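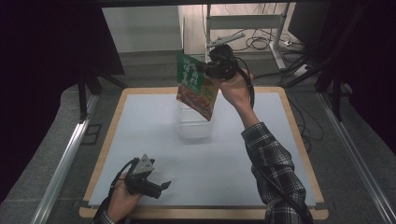
Why does curry come in a bag when it could come in a can, asks Khải Lã, and why is the bag so hard to open, and whose fault is that?

Three questions in one, Khải. We'll take them in order, and the one about fault will have to wait until the end, when we've all calmed down.

What a food pouch is made of

A food pouch looks like one thing. It feels like one thing too, especially when you're pulling at it with both hands. But many of the shiny ones are really several very thin sheets stuck together like a sandwich that nobody would order. The outside sheet is a tough plastic that carries the printing. In the middle there is often a layer of aluminum foil, which keeps out light and air. The inside sheet is a different plastic, chosen because it melts neatly when you heat it and gets along with food.

That melting is how the pouch gets closed. A machine squeezes the two sides together between hot bars, the inside layers melt into each other, and when they cool you have a seal. There's no glue and no staples, which would be a nasty thing to find in a curry.

Then it gets cooked

Some pouches go straight to the store after they've been sealed. The kind that can sit on a shelf for months without a fridge has one more adventure. It goes into a giant pressure cooker called a retort. Water in an ordinary pan at sea level boils at 100 degrees Celsius and refuses to get any hotter, however much you glare at it. Under pressure, water can get hotter than that, hot enough to finish off the tough little germs that would otherwise move in and ruin your lunch.

Cans get the same treatment. The difference is the shape. A can is fat, so the heat has a long way to travel to reach the middle. A pouch is flat, so the heat gets there sooner and the food around the outside doesn't have to be cooked quite so long while it waits. Flat pouches are also lighter than cans, and when they're empty they squash down to almost nothing.

So why isn't everything in a pouch? Well, try stacking them. My neighbor Ánh Ngô once built a tower of six and it lasted as long as it took her to say "look." Cans stand up. Pouches slither. A shelf of loose pouches is a landslide that hasn't picked its moment yet.

The art of the box
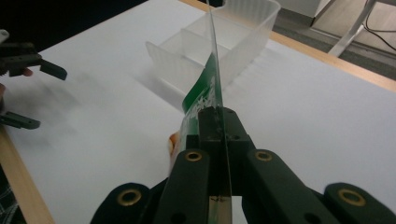

Slithery food needs walls. This is why people who own a lot of packets also tend to own a lot of bins, and why those people can be a little boring on the subject (hello). A bin with nothing inside it but packets still lets them flop over, so the next step up is a divider, which is a wall inside the walls. The frosted white tray on the table has one, and you can make it out through the side, a paler strip standing up inside. Now each packet only has a small space to fall over in. Usually it gives up and stays put.

Frosted plastic is a strange halfway thing — you can see shapes through it, but you can't read a label. Here's why. Light goes fairly straight through smooth, clear plastic, so a word on the other side still looks like a word when it gets to your eye. Frosted plastic scatters the light in lots of directions, and the word arrives as a smudge. Some plastics are cloudy all the way through, and others just have a rough surface that does the scattering.

Try it yourself

Find two containers, one clear and one cloudy. Put a packet of something in each and stand back. Then move the packet in the cloudy one until it touches the wall. It should look sharper, as the scattered light has less room to spread out before it reaches you. Put the packets back afterward. (This is the part of the experiment most scientists skip.)

And the fault?

Look along the top edge of a pouch for a tiny cut called a tear notch. Plastic that tough is hard to start tearing, but once a rip has begun it's much easier to keep going. If there's no notch, or if it has already let you down, ask a grown-up with scissors. The blame, Khải, belongs to whoever was pulling from the wrong end. Check which end that is before you write to us again.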